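Rutau Furniture Notes
Gallery: Small Drawers, Big Claims

Home / Tables / Boxes and Drawers / Repairs / Letters
Posted June 5, 2019

I have been suspicious of the tabletop drawer for most of my adult life. It promises to clear the table and it does so by putting a box on the table. People buy one for their pens, then the pens stay in the mug where they always were, and the box fills up with dead batteries and the instructions for a kettle they no longer own.

So when Thaddäus Ruchti wrote to this page in May and asked me to be fair for once, I told him I'd try. Thaddäus sells secondhand furniture and he likes little cabinets a lot more than I do. His letter went on for six pages. The gist was that I judge drawers when they are stuffed, in other people's houses, and never look at one open, with nothing in it, on a decent plain table. He also said a brass-colored knob on a black front is the best-looking cheap thing in furniture. I'll come back to that.

Before anyone writes in: yes, I have owned a few of these. The first was a Mastusix, sold to me as a "desk companion," with two drawers that swelled every summer and a bottom panel that fell out if you carried it by the sides. The second was a Salcedo, much better made, and I still gave it away. I paid 125 dollars for it, and I could have had a real chest of drawers with scratches on it for the same money.

A word on the Zakanetti catalog, too, which several readers keep sending me. It shows its boxes with a folded linen napkin coming out of the drawer. I don't know one person who keeps a single napkin in a drawer, and I don't trust a drawer that has to be sold with one. Show me the inside. Show me the bottom and the runners. If the catalog won't, I assume there's something about the bottom and the runners that it would like me not to see.

My complaint about tables is shorter. Pine gets called "honest" by people selling it and "soft" by people living with it, and I side with the second group. It takes a dent from a dropped spoon. Write a check on it without a pad underneath and you can read the amount back later with your fingertip. 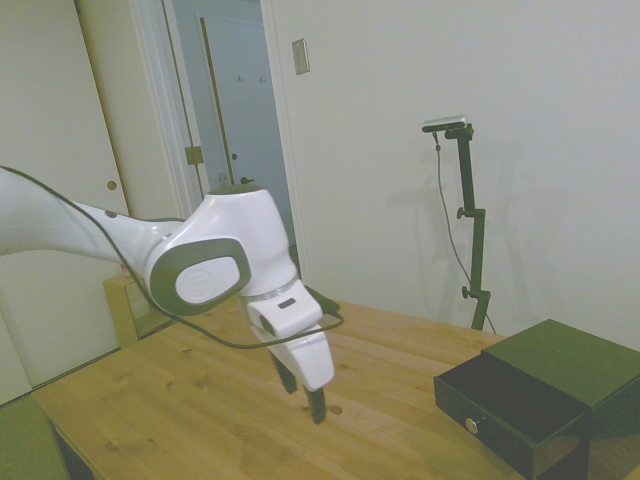
Black box with shallow drawer, open, on a pine table.

Black on pale pine is an easy win, and I'm wary of easy wins. Put nearly anything dark and square on a light table and it will look as if somebody thought about it. I'll grant Thaddäus the knob, though. It's small and round and it sits on the drawer front without making a speech, and if it were chrome or black I would like the whole box a good deal less. The sides of the drawer are thin, as they tend to be on something this shallow, and that's where my doubts start again. Thin sides are fine for paper clips. They are less fine once somebody decides the drawer would be a good home for the scissors, the tape, the stapler and a bag of screws, and somebody always does.

Then there's the table, which I came to sneer at and didn't quite manage to. The grain shows, there are a few darker knots, and I would much sooner look at those than at pine under an orange varnish, or pine stained to pass for walnut. What I can't make peace with is the small round hole in the top. I have nothing against a hole with a job. But on a kitchen or writing table a hole is a place where crumbs go to live, and I have yet to meet the owner who cleans one out more than once. A dab of filler never matches. A plug cut from the same kind of wood is better, with the grain turned to run the same way, and even then you'll find it every time the light comes in low.

On open drawers generally. Thaddäus says an empty open drawer is handsome, and here I have to admit he's onto something. An empty one tells you how deep it is in use, which is usually less than the front suggested. It also tells you how far it comes out. Plenty of these small boxes will let you reach only the front half of what's in them, so that the back half becomes an archive. Before buying, pull the drawer as far as it will go and put your hand flat on the bottom. If the bottom gives, walk away. If the box slides along the table with the drawer, it's too light and will do that every day you own it.

Placement. Advice columns like to put a box like this in the exact middle of the table's back edge, like an altar. I'd put it to one side and leave the rest of the wood for elbows and plates. A flat lid will collect mail no matter where you stand it, and the people who tell you they've trained their household out of that are not telling the truth about their household.

What the box is good for, as far as I'm prepared to say: stamps, string, reading glasses, the one screwdriver. Placemats won't fit most of them. Cutlery rattles. Thaddäus keeps sheet music in his, and claims he can find any piece in two seconds, and I have asked to see it done.

Would I buy one? At a yard sale, with the knob tight and the drawer running straight, I might pick it up and carry it around for a while. New and boxed, no. I'm told the finish on a painted black one "ages beautifully," and what I've seen is that it chips at the corners and shows every fingerprint up to the day it chips. Some people like that. They are mostly the same people who like the dents in pine.

Letters on this subject are open again. Please don't send the Zakanetti catalog. If you have fixed a drawer bottom that sagged, I'd like to know what you used, and whether it's still holding a year later. Glue stories that end on the day of gluing will not be printed.

More in Boxes and Drawers
Why I took the lid off the Salcedo
Knobs: the ones that spin and the ones that don't
A reader defends the Mastusix (with my reply)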